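Fondgate Shared Workshop
Build notes, session 3: the hand-held gripper
September 24, 2019

By now your gripper should open and close without binding. If it sticks, back off the pivot screw a quarter turn and try again before you reach for the file. Do not oil the printed parts.

Glue the textured pads on last. Scuff the finger faces with 1000 grit paper, wipe them down and leave the glue overnight. A pad that peels at one corner has to come off and be redone.

Practice at home can be done on any table with light dishes. Square plastic plates and pulp bowls suit this stage. Pick up by the rim, lift, hold, and set down in a different spot. Do 20 lifts in one sitting and write down every slip.

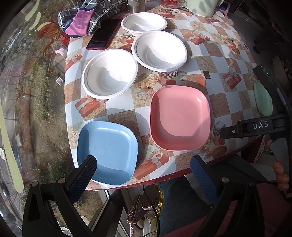 Keep the cable hanging clear of your wrist and the table edge. Strong sun through a window changes how a rim looks to the camera, so do one set in the morning and another after dark, and note the time beside each.

Logs go in the Purkex folder under your bench number. Spare pads are in drawer 37. Anyone who missed the wiring session should read the March handout before plugging anything in.

Next session: mounting the finished gripper on the Fancombe arm.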